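Plodthorpe Hall: changes to heating and ventilation controls

Mar 1, 2025

The main room and the upper landing at Plodthorpe Hall move to a new heating schedule in April. Hirers with a regular booking should read the sections on start times and window opening before their first session under the new arrangement.
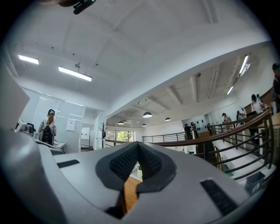

What is changing

The existing timer switches the boiler on at a fixed hour each morning, whatever the bookings for that day. It will be replaced by a Heline controller with two heating zones. Zone A covers the main room. Zone B covers the landing, the small meeting room and the kitchen passage. Each zone has its own wall sensor and its own motorised valve, so the meeting room can be heated while the main room stays at its setback temperature of 12 degrees.

Junent, the contractor that serviced the boiler last autumn, will fit the valves and the wiring. The boiler itself is staying. It was tested at the last service and its output is well above the calculated heat loss of the building, even with both zones calling at once.

Start times

The controller takes its start time from the booking sheet. A session booked for the evening will have its zone brought up to 19 degrees by the time the session begins. Warm-up takes longer after a cold night, and the controller adjusts for this by comparing the wall sensor with an outdoor sensor on the north wall. During the first few weeks it will be learning how fast each zone gains heat, and some sessions may start a degree or so under target.

Hirers who arrive early to set up should book the set-up time as well. The zone will not be heated for time that has not been booked. There is no extra charge for set-up time of up to half an hour, provided it is on the sheet by noon on the day before.

The override button by the main room door gives one hour of heating and then cancels itself. It can be pressed again. Holding it down has no effect.

Ventilation

Carbon dioxide was logged in the main room over the winter. The reading stayed below 1,000 parts per million in most sessions and went above it in the larger classes, usually in the second half. The worst readings came from evenings when all the windows were shut and the passage door was closed.

From April, the high windows on the garden side should be opened by one notch for any session in the main room with more than twenty people. One notch on all of them gives better air movement than a single window opened fully, and loses less heat. The pole is kept on its hooks in the passage. Please close the windows before leaving, as the controller cannot tell whether they are open and will go on heating the room until the end of the booking.

A mechanical extract fan was considered. The quotation from Yoshida included a wall penetration and a new electrical circuit, and the work has been held over until the log has been repeated next winter with the windows in use.

Costs and meter readings

Gas use will be read weekly at the meter and entered in the plant log. The old timer ran the boiler for 263 hours in January, and 61 of those hours fell on days with no booking at all. That second figure should drop close to zero, apart from frost protection, which starts whenever either sensor falls below 5 degrees.

Hire rates are unchanged for the present. They will be looked at again once there are readings from a full heating season.

Dates and access

The water will be drained down for one working day while the valves are fitted. The kitchen taps will still run cold, but there will be no hot water and no heating. The date will be put on the noticeboard and sent to anyone booked that week. The passage cupboard must be cleared beforehand. Anything stored there should be labelled with the name of the group and moved to the shelves under the stairs.

Questions about the controller should go to Kohei Takeda through the bookings address. Please give the zone, the time and the temperature shown on the wall sensor when reporting a fault.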